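The Lamplighter of Dredetitz

Point and click mystery for PC and Mac
142 shares | 3 comments

I've been selling and playing adventure games for longer than I'd like to admit, and I don't often stay up until two in the morning with one any more. The Lamplighter of Dredetitz kept me up three nights running, so it gets a page of its own and a bit more of my waffle than usual.

You play Ilse Cundley, a piano tuner (yes, really!) who turns up in the little mountain town of Dredetitz to look at an old concert grand and finds that the man who hired her has been missing for a week. The street lamps are still being lit every evening. His coat is still on its hook. The hotel has given his room to somebody else, and the new guest won't open the door. From there you poke about in attics, talk to people who plainly don't want to talk to you, and slowly work out what happened in the town when the old glassworks shut.

It's a proper old-fashioned point and click, and I mean that kindly. You've got an inventory along the bottom, a notebook that fills itself in, and a map you can use to hop between places once you've walked there the first time. There are 30 locations to explore, and the lovely thing is how much they change as the story goes on. The railway station in the second chapter, when the snow has come down and the clock has stopped, gave me a real shiver.

The puzzles are mostly the sort where you listen, look and write things down. Ilse's ear for music gets used a lot – there's a set of chimes in the church tower that I'm still rather pleased with myself for solving – but if you're tone deaf like my other half, you can switch on a setting that shows each note as a coloured light. I'd say keep a pencil handy all the same. The notebook is good but it doesn't do your thinking for you.

If you do get stuck there's a hint system, and it's one of the better ones I've come across. The first hint just nudges you towards the right room. The second tells you what to look at. The third gives you the answer, and it doesn't sulk at you or take away points for asking. I used it twice, both times in the glassworks, where there's a business with pipes and valves that went on a little longer than I wanted it to. That's my one real grumble, apart from a fair bit of walking back and forth in chapter four before the cable car is mended.

Hidden object fans, there are a few scenes for you, but only a few. You can skip every one of them after a minute if they're not your thing.

The music is by a duo called Nogueira and it's gorgeous, all creaky strings and a piano that sounds as if it needs Ilse's attention. Play it with headphones if you can. The voices are good too, and the hotel owner in particular is a treat, she can make "good evening" sound like a threat.
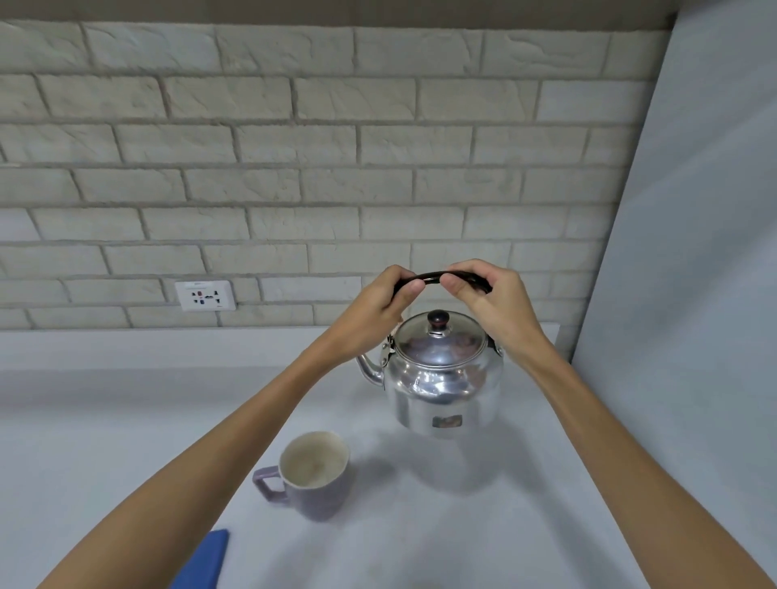 I usually play this kind of thing in one-hour bites after tea, and it suits that very well. It saves by itself every time you leave a room, and when you come back Ilse gives you a quick reminder of what she was up to, so a week away doesn't mean starting over. Going at my pace it took me 17 hours to get to the end, and that's with a lot of dawdling and reading every letter in every drawer. Somebody quicker than me would knock a few hours off.

What's in the Prima edition

We stock two versions. The standard one is the game and nothing else, which will do most people fine. The Prima edition adds the full soundtrack, a 171-page art book as a PDF, and a short extra chapter set the winter before Ilse arrives. Do play that one last! It gives away a good deal if you start with it. You can also buy the standard game now and pay the difference for Prima later on, just drop me a line with your order number.

What you need to run it

Any fairly recent Windows PC or Mac should cope. My laptop is nothing special and it ran without a stutter. You'll want 700 MB of free space for the standard game, and rather more if you're taking the extras. No internet connection is needed once it's installed. Subtitles can be made bigger in the options, and you can play the whole thing with just a mouse.

Comments (3)

mossyteapot
Bought this in October and loved it. Is there a trick to the lamp puzzle by the bridge? I've lit them in every order I can think of.

pell_and_ink
@mossyteapot go back and read the postcard in the hotel lobby again, the front as well as the back.

gravelgate
Nice game but I agree about the pipes. Would like a sequel with less plumbing please.

Questions about an order? Use the contact form | © All rights reserved | Back to top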